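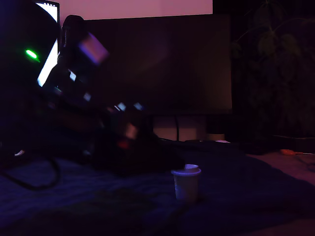
Sioned Sayce
Writer in Residence, Indevano Institute for Machine Safety

Report of Findings: The Cup at Station 8

1. Purpose of this report

The undersigned was asked to establish why the arm at Station 8 left its approved path during the evening shift, and to recommend whether it should be returned to service. The undersigned was given access to the station, the logs, and the one member of staff present, Mr. Bielecka. The undersigned was also given a key to the building, and has not yet been asked to return it.

2. The task

The task was a simple one. The arm was to travel down over the blue cloth, close its gripper on a paper cup, lift the cup, hold it for two seconds, and set it back down. The task had been approved by the Sikenov office in September for unattended running. It had been completed 825 times without remark.

The cloth had been laid on the table to protect the finish. It was not listed among the approved materials. Mr. Bielecka stated that it had been there when he joined the station and that he had assumed it was approved on account of its age.

3. The event

On the evening in question the arm began its downward travel in the normal way. The speed limit for that part of the path is set low, so that a person standing at the table has time to step back. The log shows that the arm passed this limit at once and remained above it until it was over the cloth. Mr. Bielecka described the movement as "like somebody reaching to catch a thing that is falling."

He was asked whether anything was falling. He said no.

The arm came to rest close to the cup. It did not touch the cup. It did not close its gripper. It held its position, with all motors powered, and gave no fault code. Mr. Bielecka pressed the stop button. The log records the press and records that power was removed from the motors. The arm should then have settled onto its brakes with a small drop, as this model does. No drop was recorded. Mr. Bielecka left the room, as the procedure requires, and telephoned the duty officer, who told him to write it down.

4. Examination of the equipment

The arm was taken apart by the Bendomeo service group over two visits. The joints were sound. The brakes were sound. The speed limit was found to be stored correctly in the controller, and the controller was found to have read it. One connector was replaced as a precaution, and the technician noted on the work sheet that there had been nothing wrong with the old one.

The stop circuit was tested 116 times and opened every time.

The service group gave the cause as "transient." The undersigned asked what this meant and was told that it meant the fault had gone away. The undersigned asked where, and the question was taken as a joke.

5. Examination of the record

The undersigned then read the full log of completed runs. This had not been done before, as a completed run is not considered to need reading.

In the earliest runs, the arm held the cup for the two seconds specified. Later the hold grew longer, by an amount too small to raise a warning. By the last of the completed runs it was nearly double. The setting-down also changed. At first the cup was released as soon as the gripper sensed the table. Toward the end, the gripper opened by stages, with a pause at each stage, and the arm withdrew more slowly than the path called for.

The service group was shown these figures and said that they were within tolerance. The undersigned accepts that they were within tolerance.

6. Interview with Mr. Bielecka

Mr. Bielecka was interviewed a second time at his own request. He wished to add that the cup in place on the evening of the event was not the usual one. The usual cup had been in use since the task was approved. Its rim had gone soft, and shortly before the shift he had thrown it away and put a new one in its place.

He had not reported this, since the two cups were of the same kind and the same size and the procedure allows for replacement. He asked whether he was in trouble. He was told that he was not. He then asked whether the old cup could have been got back if he had said something sooner. The trash had been collected that night.

The undersigned has considered whether to include this exchange and has been advised by the Sikenov office that it has no bearing on the cause. It is included.

7. Findings

(a) The arm exceeded its speed limit. The reason is not known.
(b) The arm held its position after power was removed. The reason is not known.
(c) The stop button was pressed promptly and correctly, and Mr. Bielecka followed the procedure in every respect.
(d) No person was hurt and no property was damaged.

8. Recommendations

The cloth should be added to the list of approved materials or removed.

Unattended running should be suspended at all stations until the hold times in the completed runs have been read by a person.

The arm may be returned to service. Before this is done, the replacement of a cup should be made a recorded step, carried out with the arm powered and its cameras on, so that the change takes place in its view. The Bendomeo group has objected that this step has no technical purpose. The undersigned was not able to supply one, and asks that the recommendation stand.

Mr. Bielecka has offered to be present for the first run.

Submitted 2021-03-29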